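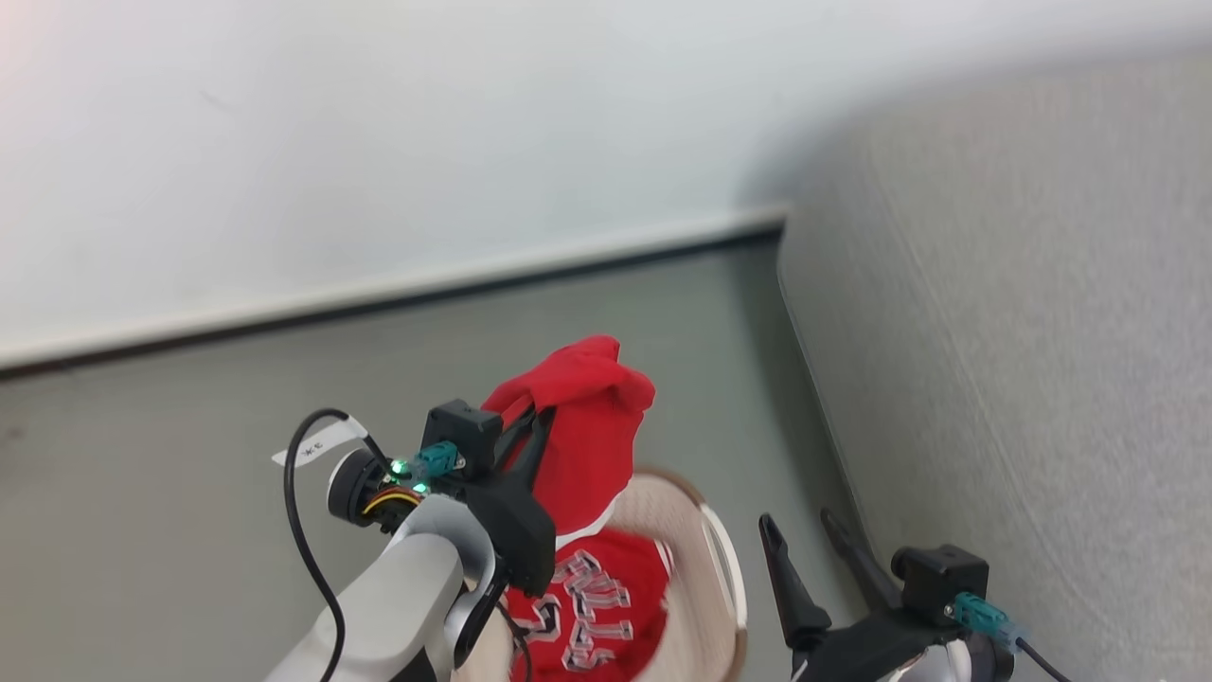 I've put off buying a proper basket for clothes for years. I've had carrier bags, I've had a cardboard box that gave up at the corners, and for a very long time I had The Chair, which I'm sure plenty of you also have. So when Vovville put the Uma round basket back in stock in October I finally gave in and ordered one, and then a fortnight later I ordered another, so this is a review of 2 of them really, although they're identical.

I paid 50 pounds for the pair with a discount code. That's more than I've ever spent on something to throw socks into, and my sister Chinyere had opinions about it. She got hers from Endorholm for a good deal less and says it's fine. I've used hers when I've stayed over and it is fine! But it's a square one and it's always in the way of my shins, and I'd set my heart on round.

First thing, the colour. The website calls it "oat", and I was worried it would turn up yellow, as these things so often do. It's a light beige, with a pale rim that's a touch brighter when the light gets on it. Our walls are white and the big furniture in that room is all light grey fabric, so I wanted something a bit warmer that wouldn't shout, and it sits there very nicely. If you want a basket as a feature, I'd look elsewhere. Mine blends in so well that Femi walked past it for a couple of days and carried on using the floor.

Size is where I think they've got it right. Wide enough at the top that you can chuck things in from across the room (I miss, but that's me) and still shallow enough that I can reach the bottom without going in up to my armpit. I'm not tall. With my old tall bin there was always one sock living down there for months on end. A full week of my own clothes fits in the Uma with room left over, and a week for both of us doesn't, hence the second one.

The curved rim matters more than I expected. I've got into the habit of hanging things over the side while I'm sorting, so anything that needs turning the right way round or a look for stains gets draped on the edge till I get to it. Slippery sports tops are the worst offenders in our house. The red Bulls jersey goes through the wash practically every week in basketball season, and I'm fussy about it as I like to turn it inside out to look after the lettering. It used to snag on the old basket, which had a horrible scratchy lip. So far I've had no pulled threads at all from this one, and I did go over the white trim quite carefully to check.

It's also light enough to carry about on one hip. Down the stairs with a full load is all right, though I wouldn't want to do it with wet towels. Speaking of which, don't put wet towels in it. I did after swimming on a Tuesday, forgot all about them, and the whole thing smelled like a changing room by the Thursday. A wipe round with a bit of washing-up liquid and an afternoon by an open window sorted it out, so no lasting harm, but lesson learned.

Now the grumbles. It moves. If you've got a hard floor and you throw something heavy at it, jeans for instance, it'll slide a few inches. I've stuck some felt pads underneath to protect the floor and of course that's made it slide even better – my own fault. A strip of that rubbery drawer liner would probably do the job and I keep meaning to try it.

The delivery was a bit of a saga too. The first came quickly, the second went to a neighbour who was on holiday, and I spent ages on the chat with Vovville before someone called Ekene Fashola took pity on me and arranged another to be sent. Very pleasant chap, very slow website. I gave the original back once it surfaced, before anybody asks.

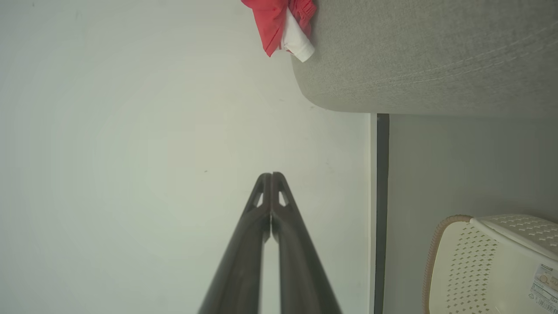

The pale wall and light grey upholstery I was matching to, with a bit of fabric hanging down.

I did read a lot of the reviews beforehand (there were 1,999 of them when I looked, and it drove me mad that I couldn't make it a round number) and the complaint that kept coming up was that the basket loses its shape. I can't say I've seen that yet. I've stacked one inside the other when we had people round and they both came out looking the same as they went in. Mine are only a few months old though, so if that changes I'll come back and add a note.

A couple of people have asked whether it'd do for toys or blankets. Blankets, yes, definitely, and I might pinch one for exactly that in winter. Toys I'm less sure of, as small bits would all sink to the middle and you'd be tipping the lot out every time somebody wanted the one blue brick.

Would I buy it again? I did! The sorting goes faster now that I can stand there and drape things over the edge, and The Chair has been sat on by actual people. I'd knock a star off for the sliding and half a star for the delivery faff, so three and a half out of five from me, four if you've got carpet. Chinyere would like it noted that hers was cheaper.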